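Laundry and Folding at Letolum – Photo Gallery 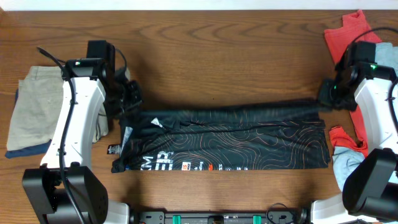 The contour garment
Thin black fabric with orange and pale contour lines, laid out as a long rectangle on the brown tabletop. The left end is still bunched.

About this gallery
Letolum is a shared house with a long wash day and one good folding table. Vilja Koskela put this page together for people moving in, so they know where things are kept and how the clean clothes get sorted. The first entry shows a garment on the table. The other entries are short notes on the rest of the routine, and pictures for them will be added in December.

The table
The wood has a dark, wavy grain that runs the long way. Please wipe it before you put clean clothes on it. Drinks stay in the kitchen.

Printed sportswear
Race shirts and training tops are washed inside out on the cool program. Turn them right side out before folding. The lettering on the black garment runs along the lower edge when it is folded this way, with a small orange-red emblem among the white print.

Sleeves and loose ends
Thin fabric slides. Smooth the bunched end first, then bring the edges together. Small creases near the side come out by hand and do not need the iron.

Tags
A small black tag with white printing sticks out at the left edge of the contour garment. Leave tags on shared items. Cut them from your own clothes if they itch.

Shelves
There are five shelves in the hall closet – four for residents and one for guest towels. Shirts go in stacks with the fold facing out.

Lost items
Anything without an owner goes in the Dandero box by the back door. It is emptied every two months, and what is left goes to the Vuorinen thrift shop.

Text and pictures: Vilja Koskela, Letolum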